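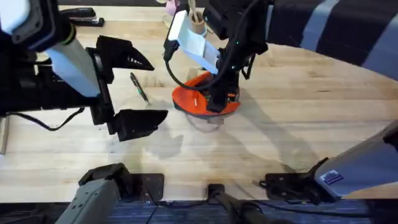
Let the Club Do the Dull Jobs
By Solveig Nyberg

The robotics club at Tostville wants to skip the Ellora contest next year and spend its 300 dollars on desk tasks. I think it should. A contest robot runs one course and goes on a shelf. Holding a plastic piece over a glass cup with a gripper sounds like nothing until a student has to program it. In July they logged 288 tries at jobs like that, and they argued over the bad ones. I learned more from those arguments than from any trophy.

Related
Pimentel lab hours
Mekex parts swap
Letters, 8/17/18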